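Household Chores Group - minutes, June

Present: Njål Amundsen (chair), Jarmila Procházka (notes)

1. Tidying. Jarmila reported on the Rusanach tabletop work, and it was great to hear! The log now holds 1,384 clearing attempts. Hard plastic and wood go well. Soft toys are still the sticking point - they sag when lifted and land anywhere.

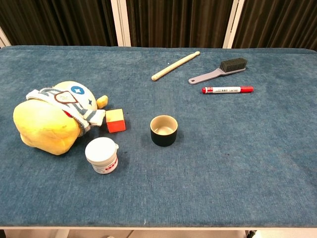
Njål asked if Vemis could sort a mixed table by itself yet. Jarmila thinks small tables, yes, with someone nearby. Whole rooms, no, but she's really hopeful.

2. Sweeping crumbs. Held over.

3. Budget. 4,000 agreed for spare parts.

Action: Njål to write to Grorance about softer fingertips.

Closed at 6.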